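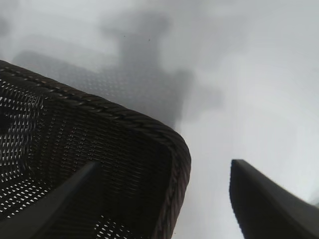

Figure 3. Dark brown woven wicker basket with braided rim, seen from a low angle.

4.2 Shot length and drawn line in the Oltier print

The restored print of the Trovulwood feature was logged shot by shot from the first title card to the last. Each entry gives the length of the shot in film frames, the exposure rate of the main figure (on ones, on twos, or held), and whether the background was painted for that shot or reused. The log has 2,163 entries. Cross-dissolves were assigned to the outgoing shot, following the practice set out in Section 3.

Most character movement was exposed on twos. Drawings on ones appear mainly where a figure moves against a panning background, where a change of drawing every second frame would produce visible strobing. Held drawings cluster in the dialogue passages of the second reel, and there the mouth is usually the only part redrawn. Karunaratne treats these holds as a sign of budget pressure. The log gives weak support to that reading, as the longest holds fall in sequences with newly painted backgrounds.
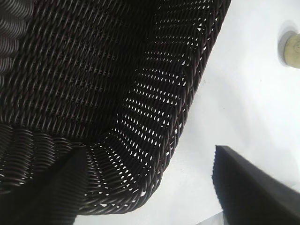 Haziq Purba objected, on reading a draft of this section, that a long hold and a costly background may come out of the same decision, with money moved from the figure to the setting, and that the log alone cannot separate thrift from taste. We accept the point. The surviving exposure sheets cover only the first reel, and no production ledger has been found.

To test the coding, a sample of 200 shots was logged again by a second coder working from the Cavetti transfer. The two coders disagreed on exposure rate in 20 shots. Nearly all of these involved smoke, water or falling leaves, where effects drawings on ones are laid over a figure on twos.

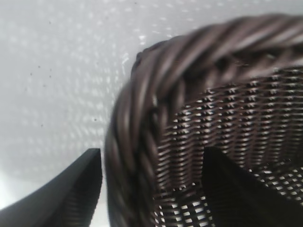
Disagreements were settled by stepping through the shot and coding the figure alone. Effects were then given a separate column, and the full log was revised to match. The revision raised the share of shots coded as twos but left the ordering of the reels unchanged.

Line weight was harder to measure. The Cavetti transfer was sharpened at some stage, and its outlines are darker than those in the Oltier print.

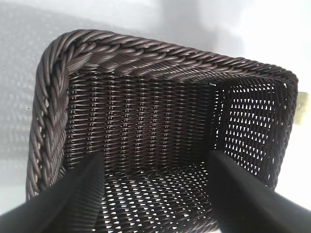 For this reason line weight is reported only for the Oltier print, and only for close shots in which the face of the figure is fully lit. Comparisons with the studio's earlier shorts, which survive in reduced-gauge copies, are left to Section 5.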